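Sexta-feira, 15 de janeiro de 2021

Manhã dedicada à arrumação da bancada, que já andava a pedir há semanas. A Slavica Shehu trouxe duas caixas de plástico com tampa de dobradiça, e ficou combinado que a cor-de-rosa é para os frascos pequenos - a outra segue para a sala da Altico, que também se queixa de falta de espaço.

Antes de encher fosse o que fosse, abri-a bem aberta em cima da mesa, com a tampa deitada para trás, para pensar com calma na ordem das coisas.

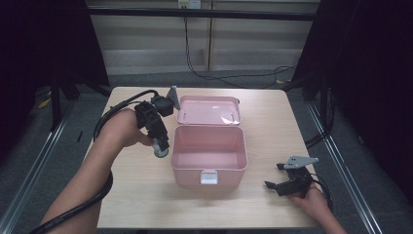 Caixa rosa ainda vazia; frasco branco e verde à esquerda.

Gosto do fecho branco à frente, que se encontra logo com os olhos. Queria pôr os frascos de 100 ml de um lado e deixar o outro para os pequeninos, mas os de 300 ml vão ter de ficar na prateleira, paciência. Falta fazer as etiquetas (a Slavica prefere-as escritas à mão, e eu também, confesso) e perguntar à Zereo se ainda vendem este modelo.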